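Research > Work and Automation > Kitchen studies

4. What changed for the kitchen staff at Hedville 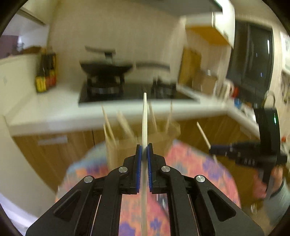

Figure 1. Chopsticks held in two black grippers, with a container of sticks directly behind the central one and a cooktop beyond.

When we first visited the Trernura kitchens in June, we expected the talk to be all about lost hours, and there was some of that. Yet most of the 35 staff we sat down with wanted to tell us about the small jobs - sorting, setting out, putting away - and how they felt about handing them over. Several said they would miss the chatting that went with them.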